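Sulside is getting a plant, and I need a few good people to get it open

Hi, I'm Hazel Gallagher, and I run hiring for Mirnow. If you live anywhere near Sulside you've probably driven past our site on Liu Road and wondered what's going up behind the fence. It's a factory for electric motor housings (the metal shell that goes around the motor in a delivery van), and we start making them in January.

We'll have 321 jobs once both lines are running. Right now I'm filling the first 70, and this page is for the ones I still have open. I've done four of these start-ups and I love this part – you get to pick your own bench before anybody has spilled coffee on it!
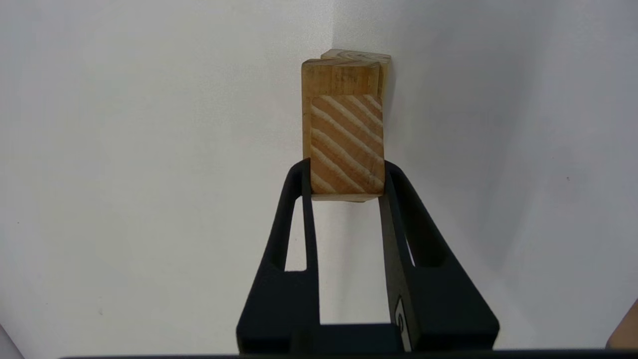

A pine block in the gripper, stripes and all.

What's open

Line operators, day and evening shifts. You'll load castings, check them against a gauge and send them down to finishing. I don't care if you've never set foot in a factory. Clyde Ridgeway trains every new operator himself for the first three weeks, and he's had bakers, bus drivers and one retired church organist come through just fine.

Maintenance techs. For this one I do need some background: two years with motors, conveyors or hydraulics, or a certificate from a trade school. If you learned it all on a farm, write and tell me what you fixed. Amos Achterberg heads up the crew and he reads every one of those letters.

Shipping and receiving. Forklift card preferred, but we'll pay for the class if you don't have one. 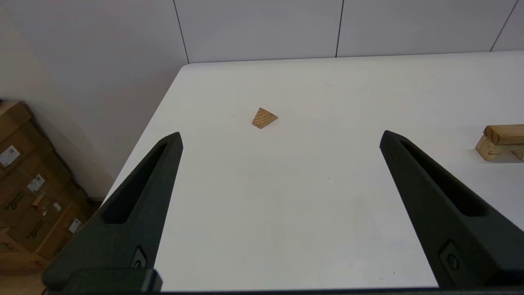
Evening shift runs from 3 p.m. to 11:30 p.m. and pays a bit more per hour, and that's the one I have the hardest time filling, so if you're a night owl please say so in your first line. Everyone hired in this first group also gets a start-up bonus of $2,705, half after your first month and half after your sixth. Health coverage kicks in on day one. The Erneo bus stops at our gate, and we cover the monthly pass.

A few things you should know before you apply. The floor is loud, and you'll wear ear protection all shift. Operators are on their feet most of the time and lift up to 40 pounds. There will be weeks this winter when a machine isn't ready and I'll ask you to paint lines on the floor or unpack crates instead – same pay, old clothes.

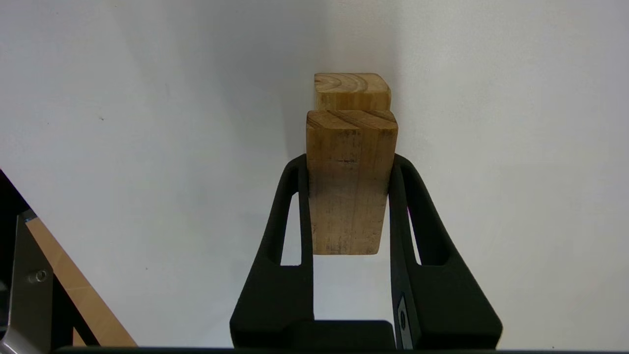 How to apply

Send me a resume or just a plain letter, a page at most. Tell me which job, which shift and when you could start. You can also drop it off at the site office, 457 Liu Road, between 8 a.m. and 4 p.m., and ask for Dolores Pennington. She can print the form in large type if you'd like it that way.

I call everybody back, usually within a week. Interviews are half an hour with me and Chia-hao Kong, our plant manager, and then a walk around the building. Wear closed shoes!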